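# The Blue Cloth

The planner stalled again at the fold, and Sibusiso Nkuna restarted it without getting up. 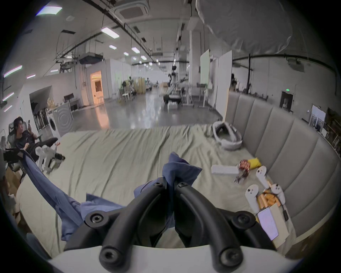

He had been on the same bug since Saturday. The Podance stack took a grasp pose from perception, handed it to the planner, and waited 800 milliseconds for a path. With the towel it got one every time. With the blue cloth it got nothing, and the log said only "goal invalid."

"Read me the timestamps," Hendricks said over the phone from Flenemley.

He read them. The mask was fresh. The grasp pose was nearly 2 seconds old.

"So it's planning to where the cloth used to be."

"It's planning to a peak that fell over."

Hendricks was quiet for a while. Sibusiso could hear typing. They had written that buffer together in Clornthorpe, in April, and neither wanted to say whose line it was.

He changed the queue length from 5 to 1 and pushed the build. The first run failed on a missing header. He fixed that and queued 100 more in the simulator.

"Are you going home?" Hendricks asked.

"After the first ten."

He pulled the log over to the other window and watched the numbers come in.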